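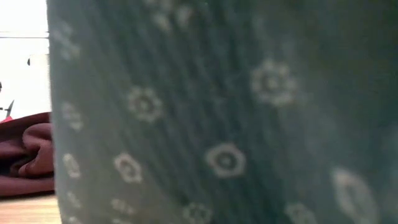
Green flowered fabric up close, with maroon cloth and a light wooden surface behind it.

Trernilside Publishes Plain-Language Practice Guide for Robots That Handle Cloth

Trernilside is happy to announce the release of its first good practice guide for robots that work with fabric near people. The guide is free to download, and it's written for the folks who set up the work and stand beside it all day long.

Called Sundis, the guide grew out of 128 comments sent in by shop owners, teachers and technicians. It sets out 5 checks to make before a shift begins, from stop buttons to cable routing, and asks teams to write down who may restart an arm after a stop.

"Cloth is a wonderful thing to work with, and it's also a stubborn one – it folds, it drapes, it gets in front of a camera when you least want it to," said Lindalva Sampaio, who led the writing. "We wanted rules that a new person could read over coffee and still remember in the afternoon."
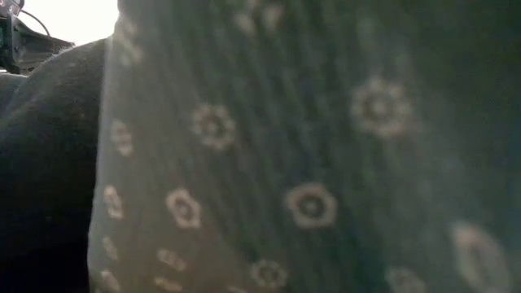
Does a small shop need a safety specialist to follow the guide?
Any trained operator can carry out the daily checks, though the first risk review should be done with someone qualified in robot safety.

The guide also covers camera views. Teams are asked to agree ahead of time on what an arm should do when its view is blocked, and to try out that response at low speed before regular work starts.

Printed copies – 2,000 of them in this first run – will go out in July from the Kernberg office, and workshops led by Booker Obi will follow at Ambrose. Questions and suggestions for the next edition are warmly welcomed by Lyle Esposito at the Trernilside press desk.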